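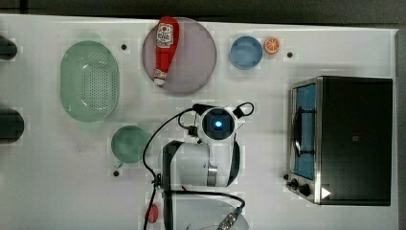

Figure 1. The kitchen table used in the Trindade exercises, from the overhead view, with the arm at the bottom.

Week 7: Learning a task from demonstrations, and why the second camera matters

Notes by Marlene Tavares. Please read these before Wednesday's session, and bring a pencil, as we shall be sketching a fair bit.

Last week we left off with a policy that could copy a person's movements quite nicely so long as every object stayed where it had been during teaching. Several of you asked (very fairly!) what good that is to anybody with a real kitchen, and I promised we would come back to it. So this week we look at the Trindade study, which Danica Dervishi and Washington Bittencourt carried out at Plutthorpe, and which I am fond of because it is small enough to hold in your head all at once.

The setting is a white table with a colander, a bowl, a plate, a toaster oven and a few bits of food on it. Keep Figure 1 by you as you read. The overhead view is lovely for working out where things are in relation to each other — the orange half beside the blue bowl, say, or the ketchup bottle lying across the plate — and it is rather poor at telling you how tall anything is. A bowl and a disc of the same colour look very much alike from straight above. You may want to stop for a moment and think which objects on that table would give you trouble if the overhead picture were all you had to go on.

What they did

Each demonstration was given by a person guiding the arm through one short instruction, such as "put the orange in the blue bowl" or "move the bottle off the plate". They collected 3000 of these over one long August, with Dirceu Araújo doing the lion's share of the guiding, and the objects were shuffled between one attempt and the next. They then trained two policies on exactly the same demonstrations. The first was given the overhead view only. The second was given the overhead view together with a view from the side, at a slant.

Nothing else was changed between the two, and I do want you to notice that, as it is the part students most often skip when they write up their own work. Same network, same training time, same instructions, same table.
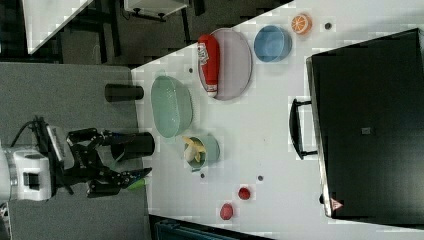
Now, how do you combine two views? The simplest way, and the one used here, is to turn each picture into a list of numbers with its own encoder, join the two lists end to end, add the joint angles of the arm, and hand the whole lot to the part of the network that chooses the next movement. Nobody tells the network which camera to trust. It has to work that out from the demonstrations, and you can imagine that it needs a decent number of them before it does so sensibly.

The next movement is really a short run of movements, planned together. We called this "chunking" in week five, if you remember the business with the tea towels. The policy plans up to 30 steps ahead, carries out the first few, looks again and plans afresh. A longer plan gives smoother motion, but the arm is then slower to notice that something has slipped.

What they found

On pushing and sliding the two policies were hard to tell apart. On picking things up, the policy with both views did clearly better, and most of the gain came with objects that had a raised rim. The overhead-only policy tended to close its fingers too high over a bowl, or to come down too far and press on it. With flat items the difference all but vanished.

There was one result going the other way, and Danica was good enough to put it in the main text. When the arm itself stood between the side camera and the object, the two-view policy sometimes hesitated, making little back and forth movements before it committed. Her guess is that too few of the demonstrations had the object hidden in that manner. Dirceu Andrade has since suggested blanking out one view at random during training, and we shall try that in the Rosside lab next term.

For Wednesday

Sketch the table from above, and then again from a low corner of your choosing. Mark which objects hide which. Write a paragraph on 2 grasps you think would fail with the overhead view alone, and say what the fingers would do wrong in each case. Those of you using Trovura for the coursework can load the two-view settings from the week 7 folder, but please leave the chunk length alone until we have talked it through.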